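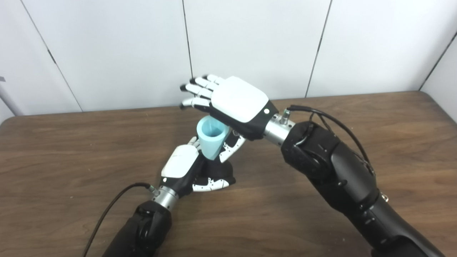

A light blue plastic cup over a brown wooden table.

FOR IMMEDIATE RELEASE

Rernau swaps throwaway cups for ones you bring back

I've been wanting to write this one since last winter, so forgive me if I sound a little giddy! Starting in May, the five cafes on the Rernau waterfront will pour your takeout coffee into a cup you borrow, carry off and hand in again at any of the others. The program is called Clukatik (yes, we argued over the name, and yes, I lost) and it's open to anyone who can spare a small deposit.

You pay the deposit once, at the counter, and get a token. Swap the token for a cup, swap the cup for a token, and keep going like that as long as you please. If you move away or just get tired of us, turn in the token and you get your money back. Cups are due within 14 days – though we won't come knocking on your door.

Washing happens at Chala, the shared kitchen behind the old ferry office, which already does the dishes for the Saturday market. We ran a small trial there with around 165 regulars, and what we heard most was that people wanted lids. So we ordered lids! They come in one size and they fit everything except the espresso cups, which I'm still grumbling about. 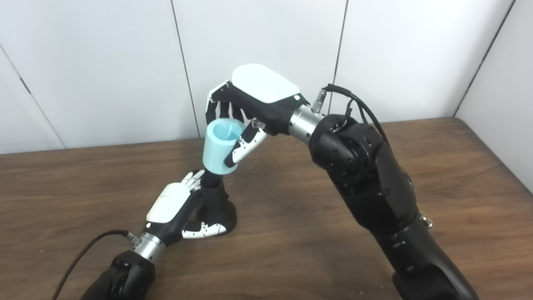 Esum, which runs the bakery counter by the pier, told us the deposit had been a worry at first, and that regulars stopped asking about it once they had a token on their key ring. The bakery would still like a smaller cup for kids' cocoa, and we're looking into it.

Sign-up starts at 7 a.m. on Tuesday at all five counters. Bring cash or a card, and come early if you want a pastry with it.

Press questions and cup questions can go to the Clukatik desk at Chala, any weekday morning.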